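Home Tackle notes Tides Longlining Older posts Contact

Swivels, snoods and the wrong line

I spent most of June re-rigging the small longline and I want to write down what I did before I forget it. The old gear was put together in a hurry three seasons ago and had been patched every winter after that. By this spring the snoods were four different lengths and at least three kinds of line, and hauling it was slow work. Half the time was spent picking out tangles on a wet deck.

The mainline was still sound. It is a tarred three-strand that I bought as a full coil from Pramanik, down by the old ice works in Skosdale, and it has outlasted everything tied to it. I went over it by hand in the shed and found one bad patch near the anchor end, where it had been rubbing on the chain. I cut that out and put in a short splice. The rest I left alone.

The snoods were another matter. I had been using a soft braided nylon because it is kind to the hands and easy to knot. The trouble is that it twists. A dogfish will roll on it until the whole snood is wound round the mainline like ivy, and the only quick cure is a knife. I have now gone over to a stiff monofilament, heavier than the fish need, purely for the stiffness. It stands off the mainline and it shakes straight when it comes over the roller.

I made up 146 of them. That is an odd number to settle on, but it is what came out of the spool once I had thrown away the first few bad ones. Each is an arm's length from clip to hook, measured against two nails on the bench. I crimped the clip end and tied the hook end, as I like to be able to change a hook on board without hunting for the pliers.

On clips, I tried two kinds. The Prellitz ones are a plain bent wire with a swivel at the eye, and they go on and off with one hand even in gloves. The Vito ones close more firmly but they want a good squeeze, and after fifty or so my thumb had had enough. On a strong tide I would expect the Prellitz to slide along the mainline a little. So far they have slid less than I feared. I put a stopper knot every few fathoms anyway, in thin twine, and whipped it down.

Storage is the part I had always skimped on. The old line went into a fish box in a heap, hooks and all. Now the mainline goes in a round tub on its own and the snoods hang on a rack with the hooks over a strip of rubber pipe, slit lengthwise and pushed down on the top edge. The rack was made from offcuts and took an afternoon. I can bait along the rack from left to right and clip on as the line runs out, provided the boat is kept slow.

Shiuli Seneviratne came out with me for the first proper set, at five in the morning, and did the clipping while I steered. She has worked bigger boats than mine and thought the spacing was too close. I think she is right about rays, which take up a lot of room when they come up flat. For whiting and small cod I am going to leave it as it is.

We shot it along the edge of the soft ground, anchored both ends and left it for 2 hours. There were three rays, a dozen dogfish and a codling on it when we hauled. Two snoods had twisted, both with dogfish on them, and both cleared with a shake. We lost one hook on the stones at the inshore end, where I had run it too far in.

Next job is the dhan buoys. The flags have faded to nothing and one of the poles has a crack just above the float.

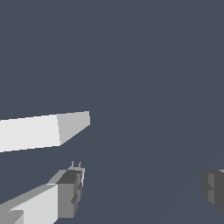
I am going to try bamboo again for the poles, if I can find some thick enough. The fibreglass one is lighter but it sheds splinters once the surface has gone, and you find them in your palms for days. The weights at the bottom can stay. They are old sash weights lashed on with wire, and they keep the flag upright in anything I would want to go out in.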